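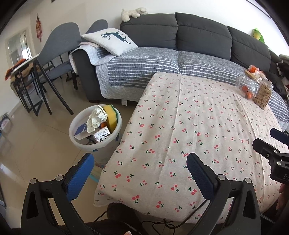
# Skurkora open day, living room demo

Clips and stills from the open day, July 19, 2026. Handheld grippers in a lounge room, household stuff, no scripted layout.

- 1,151 clips, 39 held back for testing
- 12 tasks, tidying mostly
- colour video, no audio
- folder names are from the April draft, dont rename them yet

## Sponge task

Yellow and green sponge, one gripper. Second gripper held alongside in the left hand. Labels say `sponge_bin`, should be `sponge_bucket`. Will fix.

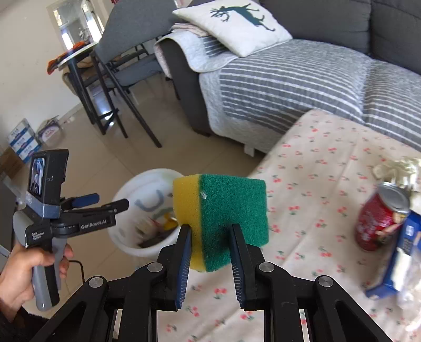

## To do

- merge Nartey labels
- check the first 50 clips for timestmp drift
- licence: ask Flemico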